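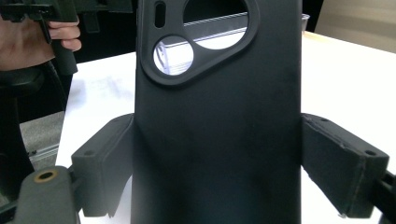

5.2 Budgeting for the second round of hand-held grippers

The purchase plan we inherited treats the hand-held gripper as a cheap item. On paper it is. Two quotes were on file when we began, one from Botetti and one from Prornier, and both priced the tool well below any robot arm we have considered. The plan concludes from this that the lab should buy the grippers first, gather demonstrations by hand, and put off the arm until the following budget year. We accept the order of purchases. We have doubts about nearly every number that was used to support it.

The first problem is what counts as a unit. Botetti quotes 906 dollars for a gripper, and the plan multiplies that figure by the number of stations. The quote covers the body, the fingers and the mounting bracket. It leaves out the camera, the storage card, spare finger pads and the covering material for the pads. Prornier's quote includes the camera but lists the fingers as an accessory, so the two totals in the original plan were never comparable. When we asked both firms to price the same list of parts, the gap between them nearly closed, and the order of cheapest to dearest depended on how many sets of pads we asked for.

Pads deserve more attention than they got. They appear in the plan under "sundries," on one line shared with tape and cable ties. Figure 4 shows the kind of work we are planning for: a matte black phone case held upright between two finger pads, over a white table. Everything that touches the case in that grasp is pad. The covering material wraps around the blocks, and its edges are slightly frayed. We can't say from a picture how fast such edges go, and neither supplier would give us a service life in writing. Botetti's sales sheet says the pads are "long-lasting." Prornier's says nothing. We have therefore budgeted 20 spare pairs for the first year and marked the line as a guess, which is more than the plan did.

A phone case is also a fair example of how object costs get lost. It is thin and light, and it has openings in it. Cases like this one are cheap to buy singly, and the plan allows for a single purchase of test objects at the start of the project. But a data set that contains one case teaches a policy about one case. If the claim in the grant text is that the trained system will handle phone accessories in general, then the object budget has to pay for variety: glossy and soft-touch backs, different camera surrounds, stiff shells and floppy ones. Our revised plan sets aside money for 52 objects. We think this is still low for the claim being made, and we would rather see the claim reduced than the line quietly stretched.

5.3 The cost of people

Labor is where the original plan is weakest. It assumes that an operator produces usable demonstrations for the whole of a paid hour. The source given is a talk by a supplier, with no details on the task, the operator or the rate at which recordings were thrown out. We asked Henk Peeters, who drew up the first version, where the assumption came from. His answer was that a figure was needed and that this was the only one available. We have some sympathy with that. It is still a poor basis for the largest line in the budget.

Our own plan charges for time spent on setup, calibration, resetting the table, checking recordings and rest. For every hour of booked operator time we allow 30 minutes of recording. The number comes from our pilot and should be read with care, because the pilot used two experienced operators and a short list of tasks. New staff may well do worse. We found no reason to expect them to do better, in spite of the suggestion in the Lambrechts proposal that "intuitive hardware removes the need for training." The proposal offers no measurement for this, and when we asked for one we were sent a second copy of the brochure.

Work that takes more than one gripper raises the bill again. In Figure 4 another hand-held gripper is visible in the upper left corner, with a person's fingers curled around its black handle. Any station planned for two tools needs two sets of pads, two mounts and two streams of recordings to check. The inherited plan doubles the hardware line for such stations and leaves the checking time as it was. We doubled both. We did not add a second operator to every station, although some tasks may turn out to need one, and that remains an open risk in our total.

5.4 What the savings depend on

The argument for hand-held collection is that the demonstrations can be used later on a real arm. If they can, the early purchase is money well spent. If the arm that is finally bought carries a different gripper, with other pads or another opening width, some of the recordings may be of little use, and the savings shrink by an amount that no one in the planning group was able to estimate.

The Culerico arm named in the plan has not been tested with either supplier's fingers. Culerico states that an adapter is "available on request." Our request went out on 16th August and had produced a drawing, but no part and no price, when this section was written. We therefore carry the adapter as an unpriced item and ask the reader to treat the total in Table 3 as a floor.

Small hardware choices matter here too. The body of the gripper in Figure 4 has a brass-colored threaded insert set into its top face, and screw holes are visible on both pads. Details of this sort decide whether a lab can mount its own parts or must go back to the supplier for each change. Neither quote gives thread sizes. We now ask for them before any order is placed, along with drawings of the pad mounts, and we would advise other groups to hold back final payment until both have arrived.

We recommend buying enough tools to equip one station, running it until December with full records of pad use, rejected recordings and staff hours, and only then deciding on the rest. The suppliers both offer a lower unit price for a larger first order. On the evidence we have been shown, the discount is smaller than the uncertainty in the pad and labor lines, and we see no case for taking it.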